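23/01/2021

# Keeping the warmth in: the Rulard roof programme

Older workshop buildings are costly to heat, and most of that cost leaves through the roof. The Rulard estate, built as small trade units and let to tenants ever since, began its roof renewal programme with a survey of 306 units. Surveyors recorded the age of each covering, the state of the gutters and the depth of any insulation. In many units there was none.

The estate's managers invited proposals from two contractors, Daveo and Hervieu. Daveo offered to lay new sheets over the old ones, with a layer of mineral wool between. Hervieu proposed full removal, which would have closed each unit for longer. Tenants were consulted by letter and 516 replies were received from owners and staff. A clear majority asked that work be done above them while they continued to trade.

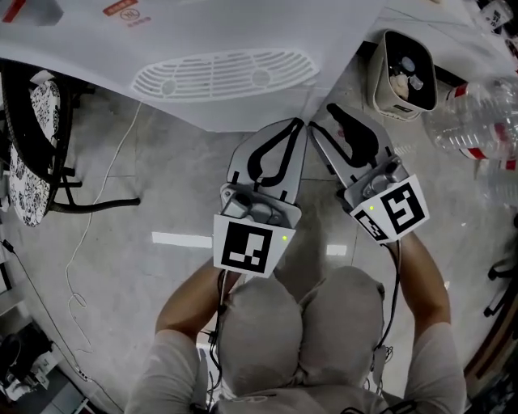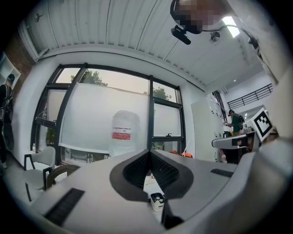 **Buildings & Estates**

The Daveo method was adopted for all but the oldest row, where the purlins could not carry the added weight. Those units will be stripped and covered afresh under a separate contract with Stiser.

Each tenant contributes 545 pounds towards the work, payable in quarterly parts, and the estate meets the remainder. A hardship fund of 3,000 pounds has been set aside for those who cannot pay on time. Applications should be made in writing to the estate office before the end of January.

Rooflights will be replaced like for like. Tenants who wish to block theirs up must apply for consent, as daylight levels form part of the lease. Gutters on the north side will be cleared before any sheets are laid.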